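Research > Robotics > Lillico

4.2 Pose tracking

Lillico records each demonstration as two gripper trajectories plus finger-pad video.
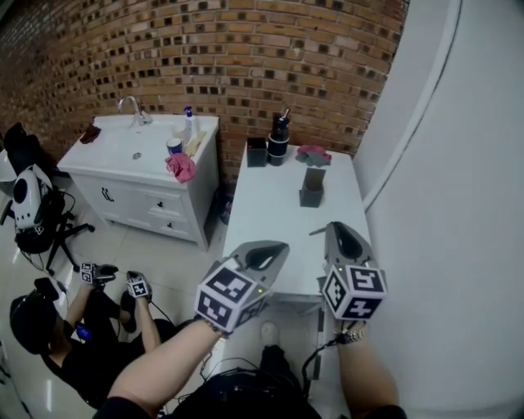

Tracking runs in two stages. Banus, the detector, finds marker corners, and a filter then fuses them with inertial data. Each gripper carries a cube with printed patterns on its faces, so a turn of the wrist usually brings another face into view — the filter handles the handoff. We drop any segment with a gap over 100 ms.

Wrist video is handled separately. It is undistorted before the planner, Grestuvska, reads it.
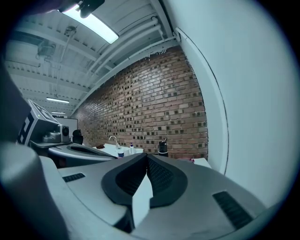

Figure 7. Wrist view before undistortion, with the finger pads at center.

We kept 189 segments for training and held out 17.

Shares 17 | Comments 0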